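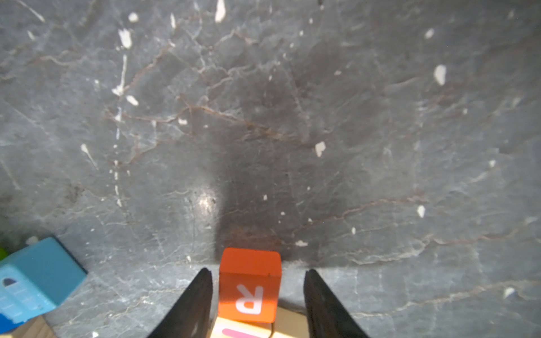 Maglaya museum changes how it hangs and lights its paintings on copper

News > Collections > Display and Care
Reading time: 3 min
2024-07-04

The Maglaya Museum of Art has reopened its small-format painting rooms with new mounts and lighting for its group of oil paintings on copper. The group was taken off view in January, after a condition survey found that the old clips were pressing on the edges of the metal supports and that glare made several of the pictures hard to read from a normal standing distance.

Copper was a common support for small, finely worked oils in the seventeenth century. The metal does not take up moisture the way canvas and wood do, and it can be polished to a very even surface, so a painter can carry detail further than a woven ground allows. The weak point is adhesion. If the plate bends, the paint cannot follow it, and small losses tend to start at the corners and along the edges where the plate has been handled or framed too tightly.

The survey covered 427 small paintings on all supports. Copper accounted for a minor share of the total but for most of the edge damage. The report lists lifting paint at corners, green corrosion products under the rebate of older frames, and shallow dents in the thinner plates. The losses were recorded and stabilized. The museum has not retouched them, except in two pictures where a loss crossed a face.

The new mounts were made by Jilico, a workshop that supplies fittings to regional collections. Each plate now rests on a padded ledge inside its frame and is held at the back by sprung tabs faced with inert foam. Nothing grips the painted side. The tabs allow the plate a small amount of movement, and a rigid backing board takes any load if the frame is knocked. Existing frames were kept in nearly all cases – the rebates were deepened from behind with added wooden strips, so the original molding was left uncut.

Lighting took longer to settle. Oil on copper usually has a smooth, glossy surface, and a lamp placed for canvas will often send its reflection straight back to the viewer. The design team tested steeper angles and a narrower beam, then moved the hanging line down slightly so that most visitors look at the pictures level or from a little above. The fittings are from the Culard range and are dimmed individually. Illuminance at the picture surface is set well under the limit the museum uses for oil paintings, which leaves room to raise it for study visits.

Labels have changed as well. The earlier ones gave the artist, title and date, with the support described only as "metal." The new text names the support, states whether a ground layer is present, and notes any visible change in color caused by aging. In two of the landscapes the distant hills now look bluer than they would have when painted, as the yellow in the mixed greens has faded. A short wall panel explains why thin shadows on copper can appear warm: where the paint is translucent, the tone of the metal or its ground contributes to the color seen.

A study table has been installed in the second room, with a magnifier and a set of sample plates prepared by the museum's studio. They show the same motif painted on copper, panel and fine canvas, each in three stages from ground to finished glaze. Visitors may handle the unvarnished set.

The catalog records are being revised in step with the rehang. New entries include raking-light photographs, plate thickness measured at four points, and a drawing of any marks on the reverse. Several plates turn out to have been used earlier for engraving, with cut lines still visible on the back. Those reverses have been photographed separately and will be compared with impressions in the print collection.

A loan display is planned in partnership with the Staruria Gallery, which will lend still lifes on copper and on panel. Dates have not been fixed. Printed guides to the rooms are available at the front desk in a run of 700, and the survey report can be read in the museum library on request.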